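3.2 Storage of opened containers in the home

The second part of the survey dealt with how households keep food and drink once the container has been opened. Earlier work in the Liltstead district (Alvarado and Bondarchuk, January round) had asked only where unopened goods were stored, and its results could not be used to estimate losses after opening. The present questionnaire therefore asked each household to list the opened containers in its kitchen, the place in which each was kept, and whether the closure had been replaced after last use.

Replies were received from 158 households. Containers were sorted by type of closure, following the scheme set out by MacBrayne, into screw caps, push-on lids, folded or clipped bags, and cartons. A small container with a cap was entered under its closure and not under its contents, so that sauces, syrups and cooking oils could fall in the same class (Figure 2).
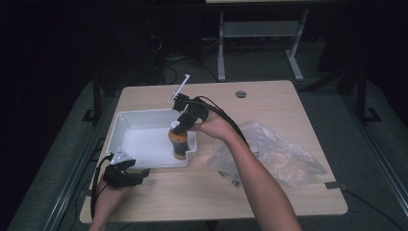 Figure 2. Container with a white cap, standing in a shallow white plastic tray.

Households that kept such containers in a tray or on a shelf of their own reported fewer duplicates than those that kept them among dry goods. The difference was largest in homes with five or more residents, where the same item had often been bought twice within nine days. We take this as a matter of visibility, although the questionnaire did not ask about it directly and a separate effect of kitchen size cannot be ruled out.

Bags gave more trouble in coding. Many respondents did not regard a folded bag as closed, while others entered it as closed if the top had been turned over once. Two coders read all the replies independently, and the cases on which they differed were settled by Bondarchuk using the written remarks. 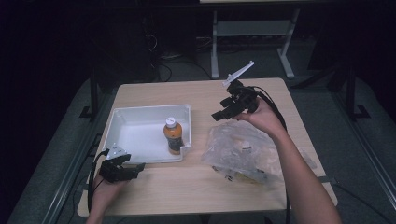
The remarks also showed that labels on bags were seldom consulted after opening. Where a storage period was given by the respondent, it was in most cases recalled from habit, and it tended to be longer than the period printed on the pack. Entries of this kind were kept in the Gulotum file but left out of the loss estimates in Section 4.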